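Skusari: conjunto de notas y secuencias sobre llaveros, cadenas y anillas partidas

Estado: versión de trabajo. Revisado el 23 de julio de 2024.

Qué contiene
3.117 secuencias cortas de manejo de llaveros: anillas partidas sueltas, anillas enlazadas entre sí y tramos cortos de cadena metálica. La carpeta "mesa" guarda 1.121 y el resto está en "general", que conviene leer con más cautela porque la etiquetaron dos equipos con criterios distintos.

Qué dice medir y qué mide
La propuesta original de Zosetti hablaba de "destreza con objetos pequeños". Me parece mucho decir. Lo que hay aquí es una familia muy estrecha de objetos: metal fino, brillante, que cuelga. No hay cordones ni mosquetones grandes, aunque sí llaves entre las anillas. Quien quiera sacar conclusiones sobre bisutería o ferretería en general tendrá que buscar en otro sitio.

Etiquetas
anilla_abierta: las dos vueltas de la anilla están separadas a la vista.
anilla_cerrada: todo lo demás, incluidos los casos en que no se ve. Ya sé que es una mala definición. Viene heredada de Punum y cambiarla rompía los identificadores.
cadena: cualquier serie de eslabones, cuelgue o no.
duda: 496 secuencias. Sospecho que deberían ser más.

Problemas conocidos
Los reflejos del metal engañan al etiquetar, sobre todo con anillas de canto. En la carpeta "general" hay 344 secuencias duplicadas con nombre distinto; siguen ahí hasta la versión de septiembre. La columna "diámetro" está rellenada a ojo y no la usaría para nada. El campo "material" dice siempre "acero", cosa que no ha comprobado ninguno de los que firmamos.

Imágenes de referencia
Cadena corta sobre la mesa jaspeada y anillas partidas sujetas de canto, por ese orden.

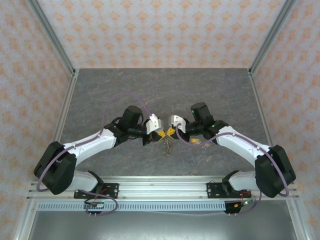
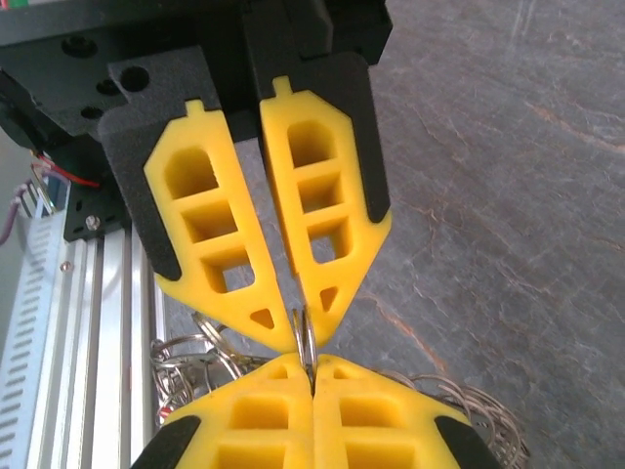
Comentarios recibidos
Ekua Ametepe: No comparto lo de dejar "anilla_cerrada" como cajón de sastre. Una anilla de canto no está cerrada, está sin clasificar, y mezclarla con las otras estropea cualquier recuento. Preferiría romper los identificadores una vez y publicar una tabla de equivalencias. En Sproģis lo hicimos así y el enfado duró poco. Lo del diámetro, de acuerdo: borrad la columna.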